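Universal remotes now on loan at Hudcombe

The equipment desk at the Hudcombe branch has added 22 universal remote controls to the loan shelf. They come from Parsons, the repair shop in Graltthorpe, which cleared its back stock in November. Each one has been checked and has a fresh set of batteries.

Loans run for 2 weeks and can be renewed once if no one else is waiting. You will need your member card. There is no deposit.
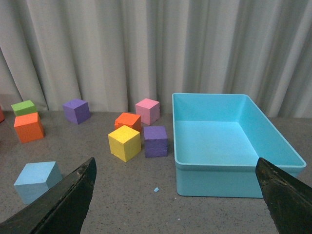
Foam cubes and a blue tray on a speckled tabletop.

Most of the remotes are the Plivine model, which can run a television and one other device, such as a sound bar or a DVD player. Setup is by code. The printed list in the bag has 182 codes, sorted by maker. Hold the setup key until the light stays on, then enter the code for your set. If the power button does nothing, try the next code for the same maker – older sets often answer to one further down the list.

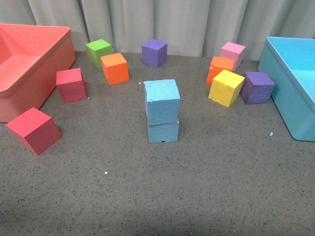
A few things to know before you borrow. These are infrared remotes, so they need a clear path to the front of the television. They will not work with streaming sticks that pair over Bluetooth. Air conditioners are not on the code list either.

If you only want to find out whether your old remote is dead, bring it to the desk. We have a small tester that lights up when it picks up a signal, and the check takes a minute.

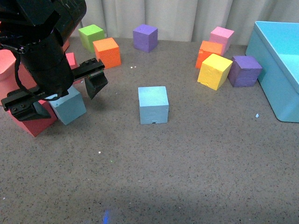 Please return remotes with the code list and the battery cover. Two covers are missing already, and we are taping those remotes shut for now. The desk is open until 6 p.m.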